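Collecting Printed Matter – Session 4 handout
Studside Evening Program, 5/25/22

Tonight is my favorite part of the course: how to look at a rare book before you bid on it! Bring a ruler, a soft pencil and clean, dry hands.

Collation first. A book catalogued as "complete" should match the leaf count in the bibliography, plates included. Our practice copy, the 1762 Jatstead almanac, calls for 162 pages. Count them yourself, then count again from the back. You will be amazed how often the two totals disagree.

Next, the binding. Is it original, rebacked or fully replaced? A later binding is no crime – plenty of lovely books wear one – but it does change the price, and the auction estimate should show it.
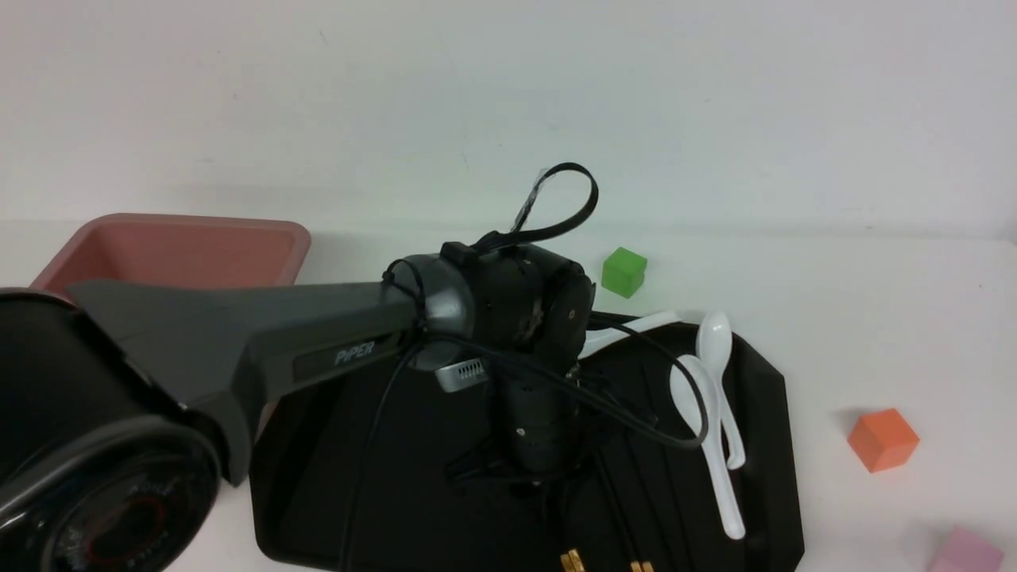
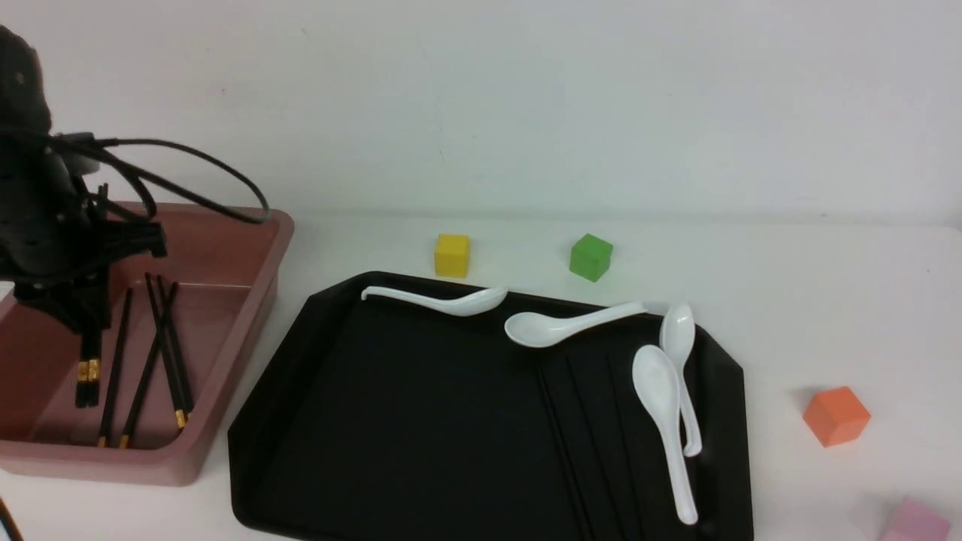
Now paper. Hold a leaf up to the lamp and look for chain lines and a watermark. If one leaf differs from its neighbors, it may have been supplied from another copy. Dealers call this "made up," and a good catalog will say so.

Provenance is where it gets really fun. Bookplates, shelf numbers, an owner's scribble in the margin – write down all of it. The Nekamon sale catalog of 1921 is in the reading packet. Look up three lots and see how much of each entry is about former owners.

For next time: read the Tsuchiya chapter on auction terms, and write a condition report of one page on any book you own. Paperbacks welcome!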